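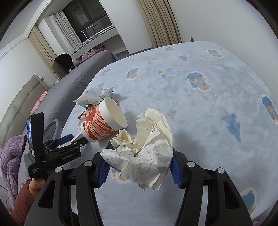 Squared paper, crumpled.

Posted in: Garden Planning / Plot Layout

Re: Paper plan or computer plan for next year?

Marcelino Palacios wrote:

> Hello all,
> In November I always have the same problem. I sit down to plan
> the beds for spring and I do not finish. I have tried two
> programs on the computer and both want to know my "growing
> zone" before they let me draw a single line. So I went back to
> squared paper, but I make the plan, I find a mistake, I throw it
> away, I start again. My plot is 11 beds. By bed six I have
> usually forgotten where the beans were last year.
> How do you people do it? Do you keep the old plans? And does
> anybody use the Drisport planting calendar? My neighbor swears
> by it but he also plants his garlic in February.
> Marcelino

Dear Marcelino, dear list,

I have read your message twice, the second time with my own plan next to me on the table, and I would like to answer it properly. Please excuse me if it becomes long.

I have gardened at Rullgate for many years now, and before that I had a very small plot near my sister's house in Cladport. In both places I used squared paper. I tried the computer one winter. It made a beautiful picture, all the cabbages were the same size, and then I could not take it outside in the rain.

My first advice is to measure the beds again. I was drawing mine for three years from memory. When I finally took the tape, the long bed by the fence was 540 centimeters and I had always drawn it as 600. So every spring I had one row of leeks too many and I blamed the seedlings for being too fat. The width was also wrong, but there the mistake was in my favor.

I let one square be 20 centimeters. A bed of 200 centimeters is then ten squares, and I can count it without a ruler. If your squares are very small, take two of them together. With a smaller scale I can draw more, but I can't write the name of the variety inside, and the name is the thing I forget.

Second, I do not draw the plants until the end. I draw only the outlines of the beds, one time, with a dark pen. Then I go to the copy shop and make copies. All my mistakes happen on the copies. When I throw one away I have lost the onions but I still have the beds. Before I did this I was drawing the same path and the same water barrel again and again, and I think this is where you lose your patience too.

About forgetting the beans: yes, please keep the old plans! I keep the plan as it was in my head and also the plan as it was in the ground, because they are never the same. In July I walk around with the paper and correct it in red. For rotation only the red one is useful. My families are potatoes and tomatoes together, then beans and peas, then the cabbages, then onions and roots. I write only one big letter for the family in each bed. With the letters of the last three years side by side, the next year is almost decided.

The onions I should confess. Last year I counted my squares with great care and the plan said 408 onion sets. I ordered them. We are two persons in the house. We gave onions to everybody on our street, and some people began to cross to the other side. So now I first ask how much we eat, and after that I ask how much fits.

The Drisport calendar I had for one season. It is nicely made but it was too early for Rullgate, where we have cold air sitting in the low part until well into May. I moved everything two weeks later and then it was fine. If your plot is higher, you may not need to. For garlic I would not follow your neighbor, but I would be curious to see his garlic.

One question from my side. Does anyone still have the old Tuncer bean, the flat yellow one? Mine did not come up well and I have only a small envelope left. I can offer seed of a purple kale in exchange, or onions. I am at the plots on Thursday if somebody local wants to come by, otherwise I will send by post.

With kind regards from a very muddy Rullgate,
Your onion neighbor from the fence side

P.S. Marcelino, start your plan with bed eleven this time and go backward. Then at least bed one will be the one that you forget.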